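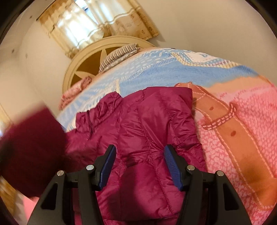 *Puffer on the bed, both blue pads in view, window behind the headboard.*

# Collecting bimanual garment demos in real bedrooms (the Fluso way)

Quick writeup before I forget how we did the April batch. Covers the two hand-held grippers, one jacket task, a bed you don't control. If you want the tabletop version read Tùng La's notes in the Hedby folder, different procedure, don't mix them.

Final set was 1724 episodes after filtering. Result at the bottom. Short version: bed variety helped more than extra episodes on the same bed, and the sync check saved us a week.

## What you need

- two hand-held grippers, one wrist-view fisheye camera on each
- the mapping clip procedure (below)
- garment, we used puffers and a couple of thin hoodies
- a bed. Any bed. Made, please
- laptop with the Zosar scripts pulled and tested BEFORE you leave the lab
- spare cards, spare batteries, microfiber cloth

Set fps to 60 on both cameras. Check both. One of ours reverted to 30 after a battery swap and we lost a whole room.

## 1. Look at the room first

Stand where you'll be standing. Where's the window? A bright window ahead of you is OK as long as exposure is locked. Auto exposure is what kills you: gripper dips toward the fabric, image goes bright, comes up again, whole thing goes dark, and tracking drops features on every swing.

Lock it on the bedding with the curtain as it will be for the session. Then leave the curtain alone. If somebody opens it, new mapping clip.

Busy bedding is good for tracking. Printed sheets, letters, badges, straps, whatever. Plain white duvet was the worst surface we had, we ended up leaning on the headboard and the wall corner for features and it still drifted. Don't swap the bedding for something plainer to "help" the policy. We tried it in two rooms, tracking got worse and the policy didn't care.

## 2. Mapping clip

One camera, slow, before the garment goes down.

1. Start at the foot of the bed, hold still for a few seconds.
2. Sweep left to right at chest height. Slow. Slower than that.
3. Come in low over the mattress, same sweep.
4. Tilt up so you get the headboard, wall, any curtain.
5. Back to where you started and hold again.

The return matters, it gives you the loop closure. No return, no map, and you won't find out until you're home.

Run `zosar map --check` on the spot. Reads green or it doesn't. If it fails redo the clip, don't fiddle with thresholds. (Bheki Rampersad fiddled with the thresholds. We have a map of a bunk bed that is four meters long.)

## 3. Sync

Both cameras recording. Hold the two grippers side by side, both in view of a screen showing the sync code, 3 seconds. Then close both jaws fully, open fully, twice. This gives you timestamp offset plus the jaw range for each gripper in one go.

Do it at the start of every card, not every day. Clocks drift more than you'd think and the left and right streams have to line up or the handoffs look like nonsense. Offset under 20 ms, keep going. Over that, redo.

## 4. Lay out the garment

Task for this batch: puffer jacket, starts spread on the bed, ends folded in three with collar outside. Start state should vary but within reason:

- rotate it, any angle
- one sleeve over, or both, or neither
- zipper side up for most, down for some
- shift it toward either side of the mattress
- every so often just drop it

Don't tidy between drop and start! People do this without noticing. A hand goes out and smooths the collar. Then the policy only ever sees nice collars and falls over the first time it gets an ugly one.

## 5. Record an episode

Home pose is both grippers up, jaws open, pointing at the bed. Hold one second. Go. Back to home pose, hold one second. Those holds are how the splitter finds the episode edges, so if you skip them you're cutting by hand.

Speed: slower than your own hands but not slow-motion. The puffer is slippery and the fill moves, if you snatch at it the pads slide off the shell. Pinch a seam where you can, baffle stitching is the best grip on the whole jacket. Middle of a puffy channel is the worst, you close on air and a bit of nylon.

Keep the pads visible in their own camera. Jaw width is read from the pads, so when a sleeve flops over them you lose it. A moment of cover is fine and the script interpolates. Longer then half a second gets flagged.

Watch the other hand as well. The wrist views overlap and the second gripper will come in from the side, that's wanted, the policy uses it. What you don't want is one gripper parked in front of the other's lens for the whole fold.

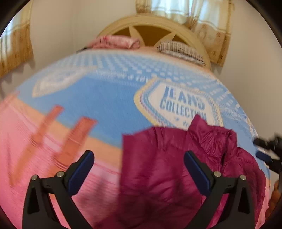 *Wrist view with the other gripper coming in at the right edge. Some motion blur on the left.*

Blur on one side like that, keep it. We only throw out frames when the tracker loses the pose. I had a stricter blur filter early on and it ate a third of the fast regrasps, which were the ones we needed.

Fails: keep recording. If the jacket slides, fix it inside the same episode and tag it `recover`. If it's on the floor, stop, tag `drop`, start over.

Take breaks. Form goes bad after 33 episodes or so of the same garment, mine did anyway, you start doing the same robotic fold every time. Swap person or swap jacket.

## 6. Process

```
zosar ingest ./cards --fps 60
zosar sync --max-offset 20
zosar map --reuse
zosar split --home-hold 1.0
zosar export ./out --pairs
```

Order matters. `split` before `sync` runs without complaint and gives you garbage pairs. Known bug, on the list.

Then look at the overlays. Not all, pick a handful per room, plus every one the script flagged. Things to look for:

- trajectory going under the mattress = map is bad, whole room out
- jaw width stuck at one value = pad mask lost, usually fabric of a similiar color
- left and right paths crossing where they shouldn't = sync, go back to step 3
- tiny steady slide during a hold = exposure wasn't locked

On the pad mask: dark blue pads against blue sections of a sheet are harder for it than against pink. Didn't break it for us but the confidence does dip. If you're choosing pads from scratch pick something that isn't in everybody's linen closet.

## What came out of it

We trained the same policy two ways. Set A was one bed, one room. Set B had the same number of episodes spread over all the rooms we could get. Same jackets in both, same training recipe, same crop of the fisheye image.

On the bed from set A, A was slightly better. On beds neither had seen, B clearly won. A mostly failed at the first grasp, it would go to where the jacket would have been on the old mattress. B's failures came later, second fold, mostly when a sleeve got trapped under the body.

Then we doubled A. Barely moved on new beds. That's the bit I'd want people to take: go to another bedroom before you record another hour in this one.

Caveats. One garment type really, the hoodies were too few to say anything. Only one robot setup, both arms the same height. And mattress height didn't vary much so I have no idea about bunks or floor futons. Mwakyusa's group has wider height variation in their kitchen set, the export format matches, someone should try pretraining on that.

## Stuff I keep forgetting

- wipe the lenses after every garment, puffer fluff is real
- left gripper is the one with tape on the handle
- name the room folder by room, not by person
- screws on the finger joints work loose, snug them up at lunch
- ask before moving anyone's pillows
- card reader lives in the blue bag. put it back

Overlay viewer docs still todo. Ping me or Bheki if `ingest` hangs on the second card, there's a patch but it isn't merged yet.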